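Grocery Unpacking Set Reaches 600 Demonstrations

4/28/22

The Urnthorpe group has recorded its six hundredth demonstration for the grocery task, the first of the household tasks planned under the Asamo project. Each demonstration is one complete run, driven by a person, in which the two arms take items out of a basket and place them on the table. The recordings are used to train a policy that will later be asked to do the same job without a driver.

Jummai Adebisi runs the sessions. A driver does 40 runs and then hands over, as grasps tend to get sloppy after that. Items are reshuffled between runs, and the basket is shifted a little from its last position. Runs with a dropped item are kept and tagged separately. Runs in which the driver stops partway are deleted.

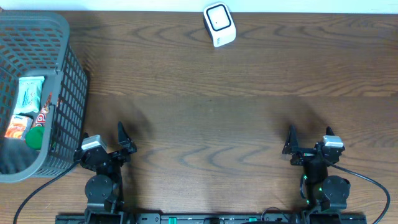
The two-arm station with both grippers open and the grocery basket at left.

Soft packages have been the slowest part. They fold when gripped near a corner, and early drivers each had their own way of dealing with it, which gave the model mixed advice. Chiamaka Etim has since written a one-page guide on where to grip, and 7 drivers have been trained on it. She is also going back through the older runs to mark those that don't follow the guide.

The Clutska site will start recording the same task on its own table next month, using the same guide and tags. A first comparison of policies trained on one site's data and on both is planned for October. Anyone who wants to drive a session should write to Jummai. No experience is needed, but please allow time for practice runs.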